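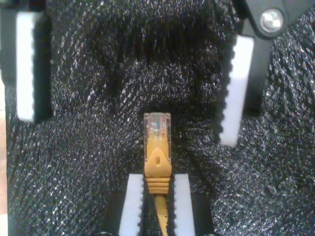
Passing a cable from one hand to the other by teleop

Okay, so you've got your two arms running, the leader handles feel good, and now you want to record handovers with something skinnier than a block. I've been doing these with yellow Ethernet patch cable all August, and I went through plenty of ugly takes before they started coming out clean. Let me save you a few!

Start with the grip. Pinch the jacket right below the ridged part of the boot, with the plug pointing straight up. I used to grab the boot itself because it's fatter and easier to hit (lazy, I know), but then the second hand has nowhere decent to land. Pinch too far down and the plug end flops over the moment you move.

Close slowly. The toothed edges on the pads hold a thin cable really well, so you don't need to squeeze the handle like you're juicing a lemon. Stop when the cable stops sliding, then hold your hand there. Zeeshan Janjua taught me to rest my elbow on the bench for this bit and my takes got so much steadier!

Now park that arm. I mean really park it, count to three in your head, and leave it alone while the other one does the traveling. If both arms are drifting you'll be chasing the plug all over the place.

Bring in the other hand already open, nice and wide, one finger on each side of where the plug will be. Come in from above and keep going until the pads are level with the boot. Look at the tilt too: if one finger is leaning, roll your wrist a little before you close, or it'll knock the plug sideways on contact.

Close the top hand, wait a beat, then open the bottom one. The wait matters a lot. My first batch had 37 takes in it and I tossed most of them for letting go too early.

A few odds and ends:

Lay a dark cloth under everything. Yellow on black is so much easier to follow on the monitor, especially with a clear plug.

Smooth out the cloth between takes, mine bunches up constantly.

If you fumble, keep recording and fix it at a normal speed. Shagufta Baloch likes having some recoveries in the set, and so do I. If you drop the cable completely, just scrap the take.

Stop after 60 takes and go get a snack. Your hands get sloppy before you notice.

Next time I'll do plugging it into the port, once I can get through five in a row without swearing.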